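4.2 Changes in the sorting task

At Sovinstead, the arm took over picking artificial stems from the table in May. Six workers had done this by hand. Five now check stems and pack trays, and one, Asnakech Gidey, restocks the table and handles stops. Workers reported less wrist strain but more waiting – a complaint we heard mostly from the packers. Gidey told us she missed talking across the table. Figure 6 shows the arm at work with a rose.
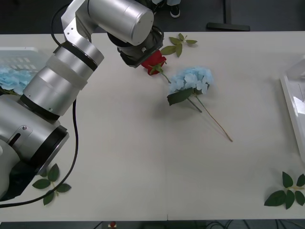
Figure 6. Robot arm holding an artificial rose above the sorting table.

Breaks stayed at 15 minutes, but workers could no longer choose when to take them.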